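News > Robotics > Shop Floor

Latest Reviews Forums Contact

2 min read

July 2, 2026

I spent the morning at Urano watching the crew give their wrist-camera arm its regular service, and boy, is it fussier than I figured! The arm does its practice reaching in among baskets and storage bins, and every 200 hours somebody has to pull the finger pads, wipe the lens and check the cable where it bends at the wrist (that bend is the part that wears).
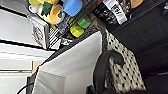 Wurnura wrote in after my last piece to say the lens should be wiped before the pads come off, never after, as the old adhesive crumbs get everywhere. Fair enough, and I passed it along.

The pads themselves are from Stunon and they swap out with 4 screws. The fiddly bit is the calibration afterward, which runs on a little program called Noh. You jog the wrist to a pose, save it, jog it again, and keep going until the software quits complaining.

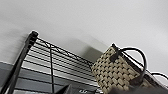 It complained plenty. The first pass failed, the second was close, and the third went through after someone snugged down a loose connector that had been bugging them since May.
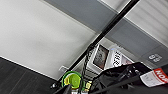
Cable routing is where I'd spend my own time if this were my machine. Leave too much slack and it snags, too little and it tugs on the plug. With straps on a black bag and a dark twisted cord hanging by a pole within the wrist camera's view, I'd want that slack tied down tight. Next service is due in three weeks, and I've already asked to come back!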